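Notebook > Robot Club > Bench log

Entries Parts Wiring Scores Links

22 May 2020

Okay, long one today, so bear with me. Prosholm is our entry for the Comcombe student challenge in July (the name stuck, sorry) and I spent the whole session on the thing I keep putting off, which is getting both arms to agree on where the table is. The vision script still has the old offsets in it and I really want those gone before anybody trains on top of them.

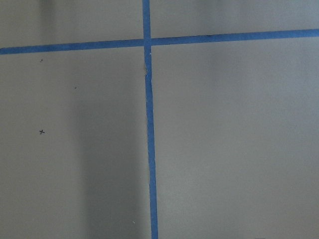 Calibration first, then. I threw out the corner method from the Kröger handout and went back to finding tape crossings, mostly because I trust them more when the light is uneven. The wrist view gives us one nice fat crossing near the top, and the little x over on the left works fine as a second check point, so I'm using both. The ragged bit on the side of the long strip fools the edge finder, though! I told the script to fit a line through the whole strip and ignore anything that sticks out or dips in. Much calmer numbers after that. I saved 122 poses and kept the raw files too, in case somebody wants to redo the fit their own way.

Next up was the laptop task. The rules say the object has to be moved and set down square to a line, and a closed laptop is a mean choice for that: flat, smooth, nothing to grab. My plan is one arm on each side, squeeze gently, slide, no lifting at all. I wrote it up as three stages (approach, touch, slide) so we can score each one by itself.

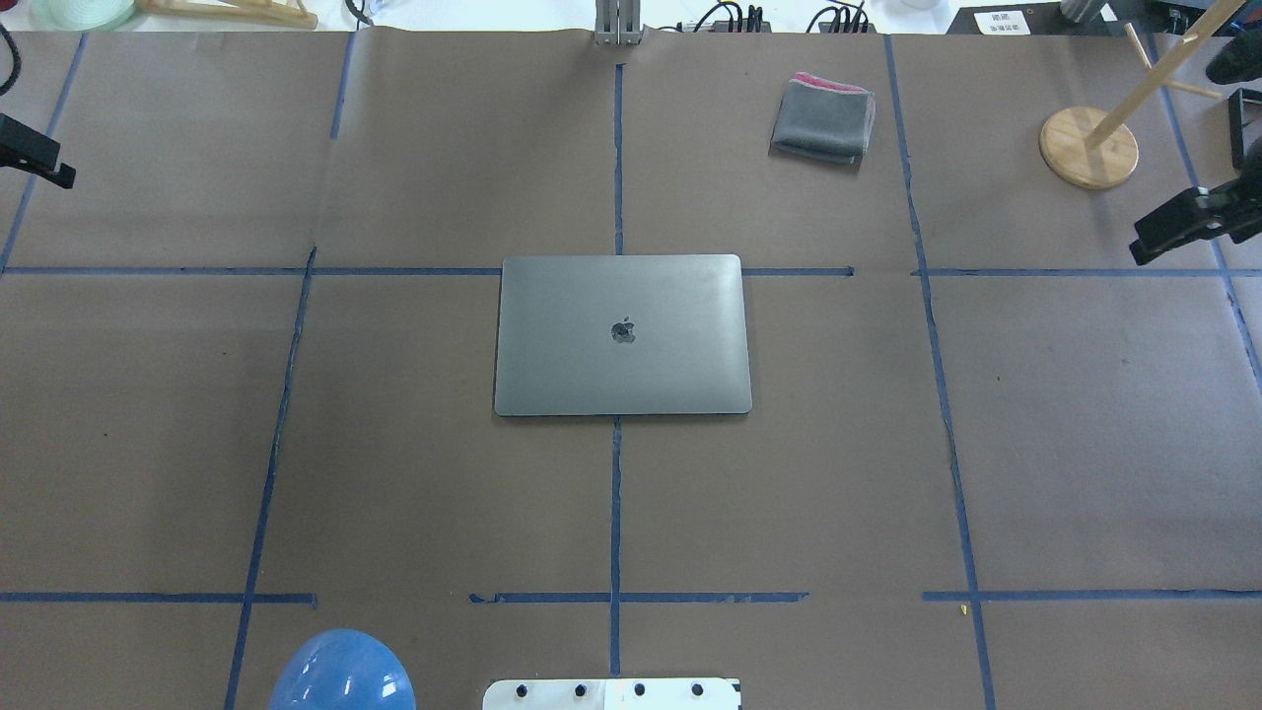 Laptop on the center line, lid closed, a gripper in from the right.

Notes to us on this one: approach speed is still too high in the config, please don't raise it again (you know who you are). I'd also like a start position written down in tape squares. It's way easier to say over a call than millimeters.

Then the tray. I went back and forth on grabbing the rim or pinching from above, and for now I'm going with straight down from above, wrist kept high. Log folder is neltell_tray, same layout as before.

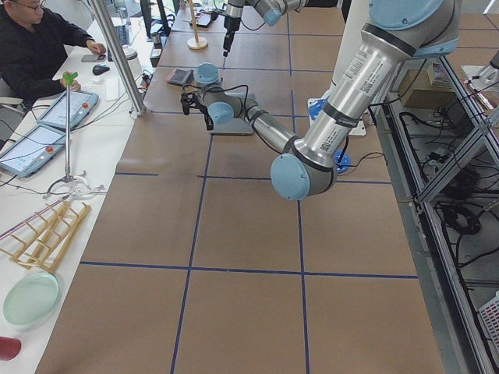 Notebook 3, p. 122

Coming down from above keeps the wrist well up over the table, which I like a lot, but it makes for a long reach and I want to look at the joint limits again. The sim run stopped at step 1,610 with a timeout and I haven't figured out why. The cap is set in two places, so check both! Until it's sorted, keep sim runs to up to 1,000 steps.

Still to do: merge my branch, rename the pose files, ask Comcombe if sliding counts as moving. If they say no, the laptop plan needs a rethink and I'll want help with it.

Contact the club | © Prosholm team notebook | Back to top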